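**Sorting my late aunt's sewing drawer without losing my mind**

*tobiloba_adeleke, March 2024*

I brought home my aunt's whole notions drawer and it is a glorious mess: snaps, bobbins, loose hooks, and 371 buttons (yes, I counted, over two evenings and a lot of tea). How do you all sort yours so you can find a match later?

**stiltley_quilts**

Oh, what a lovely thing to inherit! I'd go by color first and size second, and I'd keep any full sets threaded together on a bit of string. My steps, for what they're worth:

1. Pull out anything rusty and throw it away, even if it's pretty.
2. Tip the rest into a deep basket on a white table and take things out a few at a time. I tried doing it all in one go once and had to lie down afterward.

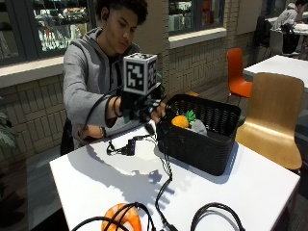

3. Put each color in its own jar. I use 12 little jam jars, and the brown one is always too full.
4. Leave the shell ones for last, they deserve a slow afternoon with the radio on.

**Gerkness71**

Mine are all in one cookie tin. Works fine. Don't soak the old ones though, some of them go cloudy.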